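Kerkov Bench Cell – Planning and Ordering

Products > Bench cells > Planning and ordering

The Kerkov Bench Cell is a table-mounted arm package for small-part loading, sorting and placing. It is sold by Wumetex as a complete order or as separate items for customers who already have an arm. Use this page to work out what you need, what your site has to provide and what to put in the budget request.

Last revised 18 February 2018

What is in the standard package

Six-axis arm with mounting plate and controller
Two-finger parallel gripper, electric, with one set of metal finger pads
Pedestal, bolted to the table or to the floor
Table with four steel legs, leveling feet included
Emergency stop on a 2 m lead
Layout model of your room (see Layout model)
One day of setup at your site

Not in the standard package: guarding, compressed air, vision, rotary platforms, part trays, spare fingers, and any electrical work upstream of the controller plug.

Choosing a table

Two tables are offered. The short table suits a single pick point and a single place point. The long table leaves room for a platform or fixture between the pedestal and the far end, and is the one most customers order. Both have the same top and the same legs, and both ship flat.

Customers may supply their own table. It must not rock, and the top must be thick enough to take the pedestal bolts without bowing. Send us a drawing before you order. If the pedestal is going on the floor beside your own table, we need the finished height of the tabletop, measured with the feet set where they will stay.

Table lead time is shorter than arm lead time. If you want to start building fixtures early, ask for the table to ship first. There is no charge for a split delivery on the long table.

Choosing a gripper

The parallel gripper in the standard package opens to 40 mm. It handles blocks, turned parts, small cartons and most things with two flat or nearly flat sides. Metal pads are fitted as standard. Rubber-faced pads are a separate line on the price sheet and should be ordered with the cell if your parts mark easily.

Parts wider than 40 mm need the wide-stroke gripper, which adds weight at the wrist and reduces what the arm can carry. Thin sheet, bags and soft goods need suction. Suction needs air, so raise it with your building people before you send the order.

We ask for 20 sample parts with every order. They go to our Okport workshop, where finger width and pad type are checked against them. Send parts from normal production, including a few you would call poor. Samples are returned with the cell unless you tell us to scrap them.

Platforms and fixtures

Fixed round platforms raise the place point above the tabletop, which helps when the fingers would otherwise come close to the table. They come in two heights and can be stacked. Rotary platforms are made by Eglītis and ordered through us. They have their own power supply and their own lead time, usually the longest item on the quote.

If you are not sure whether you need rotation, order the fixed platform. The bolt pattern is the same and it can be changed later on site.

What your site has to provide

Floor: solid and level. Raised access floors are accepted only with the floor-bolted pedestal and a spreader plate. Floor vents and service hatches must stay reachable after the table is in place, so mark them on your sketch.

Power: one grounded outlet on its own circuit, within reach of the controller. Wall boxes and cable runs near the pedestal should be shown on your sketch with their height from the floor.

Ceiling: the arm folds upward between moves, and its elbow travels higher than most people expect. Low ceilings, pipes and hanging lights are the most common cause of a changed quote. Measure to the lowest fixed thing over the table.

Access: the arm crate needs two people and a cart. The long tabletop does not fit in most passenger elevators.

Guarding: your own risk assessment decides this. We can quote panels and a light curtain once the layout is agreed, but we do not sign off the assessment for you.

Budget lines to plan for

The cell itself is one line. The lines customers leave out of a first request are usually these:

Fixtures and trays. Allow for at least one rework.
Spare finger pads. Order 2 sets with the cell.
Guarding, if your assessment calls for it.
Training. One day for operators, a second day for whoever will change programs.
Electrical work, quoted by your own contractor.
Freight and unloading at your dock.
Annual service from the second year.

Quotes are held for 40 days. Orders that need a changed layout after approval are requoted for the changed items only.

Anca Sima in our sales office can send last year's price sheet for early planning. Prices on the new sheet apply from April, and any order placed before then is billed at the old rate.

Layout model

Every cell order includes a simulated layout of the arm, table and room, built from your sketch and measurements. It is used to check reach, ceiling clearance and the height of the place point before anything is cut or drilled. The model uses plain stand-in parts unless you send CAD files of your own.

The view most people ask for is the place position, with the gripper pointing straight down over the platform and a small cube held just above it.
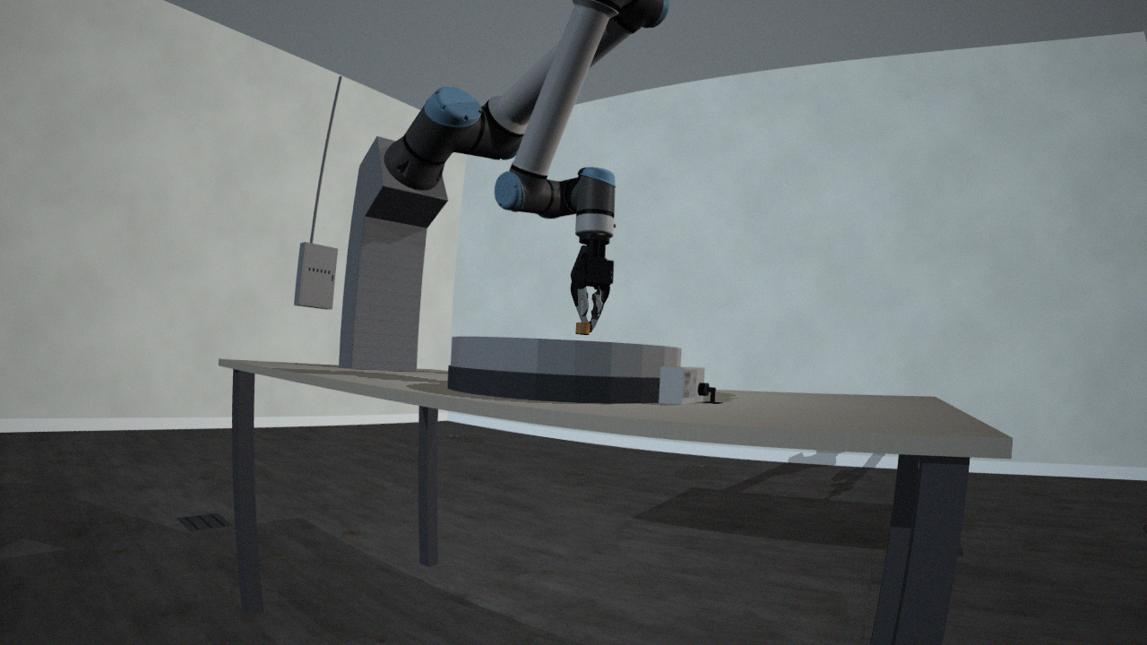

Approving the layout

You will receive the model file, a set of still views and a one-page list of dimensions. Check the dimensions against the room with a tape, even if you supplied them. Then return the list signed, or marked up with changes. Two rounds of changes are included in the price – more than that is billed by the hour.

Please look at these points in particular:

Distance from the pedestal to the nearest wall
Lowest clearance over the arm when it is folded up
Height of the platform top from the floor
Where small boxes and connectors will sit on the tabletop, and whether the arm passes over them
Room for a person to stand and reload parts

The model does not check cycle time or grip force. Those come from the sample parts.

Order of events

1. Send a room sketch, ceiling height, part description and target rate.
2. We return a budget quote, normally within 6 working days.
3. Send sample parts to Okport.
4. Layout model issued and approved.
5. Firm quote and purchase order.
6. Table ships, if split delivery was requested.
7. Arm, pedestal and controller ship.
8. Setup day and handover.

Storage at our end is free for 20 days after the cell is ready. If your room is running late, tell us before the freight is booked.

Contacts

Budget quotes and price sheets: Anca Sima
Layout models and site sketches: Dindo Espiritu
Sample parts and gripper fingers: Luminița Zamfir, Okport workshop
Service contracts and spares: Solomiia Antoniuk

Please put your quote number in the subject line. Drawings are accepted as PDF, DXF or STEP.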